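Home | Forums | Manipulation | Papers and Methods | Search | Log in

Thread: Mivesus (random view dropout) on the glass rack task, results and whining
Started by gantry_goblin, June

#1 gantry_goblin
June, 9:40 pm

Some of you will remember the Mivesus writeup by Clive Haworth that went round here in the spring. The recipe fits on a napkin. You train your two-arm policy on all the camera views as usual, but on a random share of training steps you black out the fixed camera so the policy has to get by on what the wrists can see. Then at test time you give it everything back and it's supposedly better at the fiddly last part, having stopped leaning on the big picture.

I was rude about it in the spring thread. In the interest of being rude with data, I ran it.

Task is plastic wine glasses onto a tree-shaped wire rack, the gold one with the arms that stick out in every direction like it's been electrocuted. Glasses have to hang upside down by the foot. They start wherever on the floor of the cell, standing or lying. Either arm can pick, and handing over is allowed.

Training data is 300 teleoperated demos, all by me, all after dinner, which you can tell. Baseline is the same network, same data, same number of steps, no dropout. Each one got 80 test trials, alternating so that neither gets the good lighting. One training seed each (3316, it's a locker combination, please don't come to my gym).

Result: Mivesus wins. By a lot on the hanging part, by a little on the picking part. I have been sulking since about lunch.

Fixed view, left arm with the red glass by the stem, one blue already up on the rack:

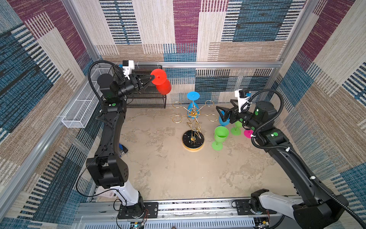
#2 tared_and_feathered
June, 9:58 pm

Before anybody gets excited, define "wins." Last time somebody in this subforum posted a hanging result, "hung" turned out to include glasses resting against the rack in a supportive manner.

#3 gantry_goblin
June, 10:05 pm

Fair. A glass counts if its foot is in a holder, both grippers are open and clear, and it stays put while I say the word "Mississippi" five times. I know. I have a timer. I like saying Mississippi.

A trial is one glass. If it knocks another glass off the rack while hanging its own, that's a fail, even if its own is hanging beautifully. This rule cost the baseline more than it cost Mivesus, and I'll happily argue about whether that's fair.

#4 okapi_kinematics
June, 10:21 pm

One seed. ONE seed. You've compared two dice rolls and you're telling us which die is better.

I ran view dropout on Toltlow's peg board last year and got nothing out of it. Worse than nothing, because the policy got slow. It would arrive over the board and hover there like somebody trying to remember why they came into the kitchen.

#5 lowpass_larry
June, 10:34 pm

@okapi your pegs are the same from every side though. A wrist camera looking down at a peg board mostly sees peg board. The rack has holders pointing all over, so which one is free and which way it faces changes as the arm comes around. I'd expect close-up vision to matter more there.

Also the hovering thing: what dropout rate? If you blacked out the fixed camera most of the time, you basically trained a wrist-only policy and then surprised it with an extra channel at test.

#6 okapi_kinematics
June, 10:41 pm

Half. As in the writeup. I can follow a recipe, Larry.

#7 lowpass_larry
June, 10:43 pm

I'll note that the writeup says to ramp up to half over training, in the section after the one people read.

#8 okapi_kinematics
June, 10:52 pm

I'm going to go look something up and I'd like everyone to talk about something else.

#9 tared_and_feathered
June, 11:10 pm

Happy to. Let's talk about those walls. Was that fabric up for the baseline as well? It's a lot of stripes. If I had to pick a backdrop to confuse a fixed camera I'd pick precisely that one, purple and navy blocks, beige blocks, with colored glasses in front of them. And the fixed camera is what the method teaches the policy to ignore. I could hand you a win on any task by making one camera miserable and then crediting the method that looks away from it.

#10 gantry_goblin
June, 11:31 pm

Same fabric for both, and for all the demos. But yes, this is the complaint I'd make too, and it annoys me that you got there first.

The fabric was up because I wanted something other than a plain gray cell. Every policy I've trained in a plain gray cell has been a genius until a coworker in a red sweater walked past. I wasn't thinking about which camera it would hurt.

Though I'd push back on "which camera." The wrist cameras look right at it too. They don't get a nice clean background just by being small. When an arm comes in low, it gets floor, rack, the other arm, the mesh shelf, and a great wodge of stripes behind the lot. If busy walls were sinking vision in general, they ought to sink both.

#11 tared_and_feathered
June, 11:38 pm

"Ought to" is doing the work of an experiment there.

#12 gantry_goblin
June, 11:40 pm

It's nearly midnight and it works cheap.

#13 siltstone
June, 6:15 am

Long-time lurker, I do the same sort of thing with Platov arms and mugs. Two questions.

First, how are the failures split? A total success number for a hang task tells me very little. There's dropped before arrival, arrived at the wrong height, hit the wire, hit another glass, and let go early. Those have different causes and I'd only expect dropout to touch a couple of them.

Second, do you have a wrist view from a moment when the other arm is the one holding something? I want to know how much of the rack you can make out past your own fingers. On ours the answer is "a thumb's width."

#14 gantry_goblin
June, 7:50 am

Morning. Coffee version.

Failures, in plain words because I haven't made the chart yet:

1. Baseline's favorite failure was pushing the foot into the wire just beside the holder and then insisting. It would get the glass to the right neighborhood and lean on it. Mivesus did this too, but it would more often back off and come in again.

2. Letting go early happened to both, and I see no difference between them. I blame my demos, in which I let go early and then caught it with the other gripper like a show-off. Both policies have learned the first half of that move.

3. Knocking a neighbor off was mostly baseline.

4. Bad picks were close to even. The exception was glasses lying on their sides, where Mivesus did a bit better, and I wouldn't bet a sandwich on it.

As for what a wrist can see past its own fingers, it's better than a thumb's width. The other arm has a blue glass by the foot in this one, and the gold wire with the other glasses in among it comes through well enough to work with: 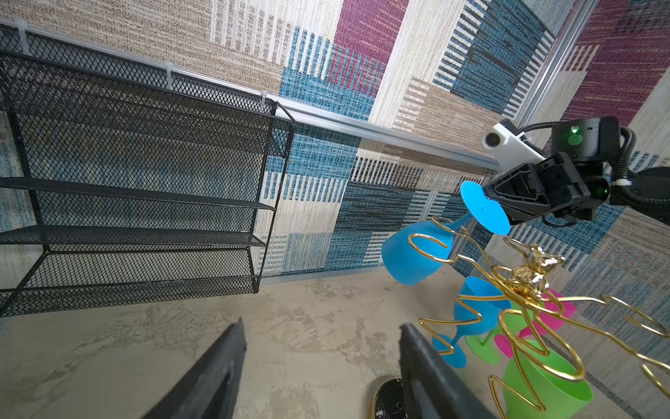 #15 siltstone
June, 8:22 am

That's luxury. The rack's gold wire is visible off to the right of the fingers, below the other gripper. Ours is mounted further back and tips down more, so we get a lovely view of our own knuckles.

It does make me think the gain is partly a mounting result. If your wrist camera sees the rack this well, forcing the policy to use it is going to pay off. If I force mine to use what it sees, I've forced it to study knuckles. Somebody should say that in bigger letters when they recommend the method.

#16 lowpass_larry
June, 8:40 am

+1. The writeup half says it. There's a line about "informative local views," and then everybody copies the dropout and skips the informative part.

The failure list is the most convincing bit to me, by the way. Number 1 getting better while number 2 stays put is the pattern you'd hope for if the method does what it claims. If everything had improved evenly I'd have assumed you'd slept better on the Mivesus days.

#17 tared_and_feathered
June, 8:49 am

They alternated, Larry. There were no Mivesus days. But the failure list was sorted by a person who knew which policy was running, yes? "Insisting" and "backing off and coming in again" are words with feelings in them.

#18 gantry_goblin
June, 9:03 am

Yes, I knew. No, I wasn't blinded. I can get somebody to shuffle the clips and sort them without labels. My labmate owes me for the Asante gripper incident.

#19 okapi_kinematics
June, 12:17 pm

I'm back. I looked it up. I did not ramp. I set it to half from step one.

I maintain that one seed is one seed. I also maintain that I was robbed by a paragraph placement. I'm retraining the peg board with the ramp and will report the hovering, if any.

And while I'm eating this: goblin, did you try fewer demos? 300 is a lot of evenings for a glass rack. If dropout is acting like plain old regularization, the gap should get wider when data is short. If it's really about close-up vision, I'd guess the gap holds about steady.

#20 gantry_goblin
June, 12:45 pm

I did one run each at 200, picked at random from the same set. Both got worse, the baseline slightly more so. It sits between your two stories and supports neither, so naturally I left it out of the first post.

Okay, plan, so that I can be held to it:

- two more seeds for each, at the full demo count
- clips shuffled and sorted by somebody who doesn't know which is which
- one set of trials with plain cloth over the walls, same weights, no retraining, for tared
- a third arm of the comparison where I drop a wrist view at random instead of the fixed one, to see if dropping anything at all helps

#21 tared_and_feathered
June, 12:51 pm

The plain cloth with no retraining tests whether they both fall over when the walls change. It doesn't test what I asked. You'd need demos collected in front of plain walls.

#22 gantry_goblin
June, 12:53 pm

I'm aware. I was hoping you'd be at lunch.

#23 siltstone
June, 1:30 pm

The wrist-dropout arm is the one I'd run first. If that helps just as much, the whole "close-up vision" story goes in the bin and Haworth has rediscovered noise.

#24 lowpass_larry
June, 1:36 pm

Agreed, run that one first. And pick a new seed, we all know your locker now.

#25 gantry_goblin
June, 1:38 pm

Wrist dropout is queued. It'll be a few evenings of Mississippi after it's done training, so don't refresh.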